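Simulation Should Count as Shop Time

The robotics club at Zollville High requires 30 hours of shop time before a student can go to the regional meet. Hours spent in the simulator don't count. I think they should.

Our club has one real arm and 20 members. A student who waits for a turn gets a few minutes on it in an afternoon. The same student can run a task in simulation 200 times in October and learn something from each failed grasp.

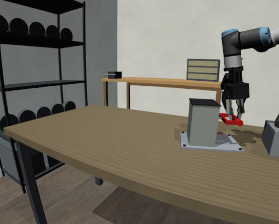

The assembly task in the simulator, with the gripper at the red part.

Consuelo Betancur, who coaches at Mikberg, disagrees with me. She says students who start on a screen get careless with real hardware. She has a point about bolts and cables, and I would keep ten of the hours on the real arm. The rest should be up to the student.

Tahira Mughal, club parent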